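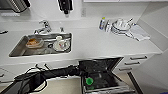

Handout 5: The shared kitchen and the rules on its wall

Course reader, Hultport evening class. Notes by Clotilde Bodin.

Every office has a "clean as you go" rule. I doubt the rule does much. The Trevstead survey asked 246 staff, and 223 said they always wash up after themselves. Look at a sink with a food container and a bowl in it and tell me you believe the 223.

Self-reports are weak evidence. Paper towels and soap on the wall tell us what was bought, and very little about who uses it.

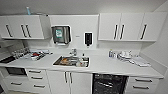 Jeptoo Mrema objects that I am too hard on the survey: people may wash up at the end of the day, and a full sink at noon proves nothing. Fair, though the survey never asked when.

For March, read the Bolton chapter on shared counters. Skip the part on signs, where the claims outrun the data.

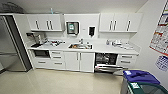 Would a dishwasher settle it?
Only if someone empties it. The chapter assumes this gets done and never checks.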